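Kitchen cleaner wanted, evenings

Rornholm is looking for one person to clean the shared kitchen at our Saxena building. The shift starts at 6 p.m. and runs 4 hours. Work includes wiping down tables, cleaning the toaster oven inside and out, mopping, and taking out trash.
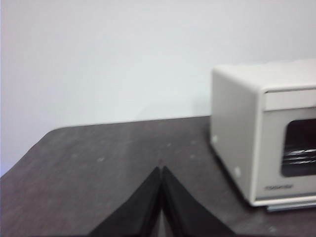
You should be able to stand for a full shift and work alone. Experience is helpful but we will train. Supplies are provided. The position opens in July.

To apply, send a short note and one reference to Naveen Goel at the Rornholm front desk.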